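Home | Campaigns | Start a page | Help

Setting up your fundraising page, part 2: target and story
By Najwa Hourani, February

1. Log in to Ledel and click Start a page. I always pick the family's town first (mine was Grosmont) so neighbours can find it.

2. Type in a target. We went for 2,470, which covered the hospital parking, the childminder and a new cot – and we'd passed 1,687 by the Monday!

3. Add your story. You get up to 2,526 characters, spaces included, and I used nearly all of mine.

Note: ask the family before you name the children. I use first initials until they say yes.
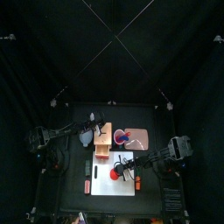
4. Now choose who gets the thank-you emails. I send mine to Annelies Schnyder as well as myself, so one of us always replies. If you're putting up a backdrop for a thank-you video, black fabric walls with little white clips along the back edge of a black tabletop look really smart, and white cords show up nicely against the dark.

Caution: don't press Publish until the bank details say Verified. Gifts made before then get sent back, and I had 70 to chase (never again).

5. Press Publish, then share the link.

Contact us | © Ledel | Back to top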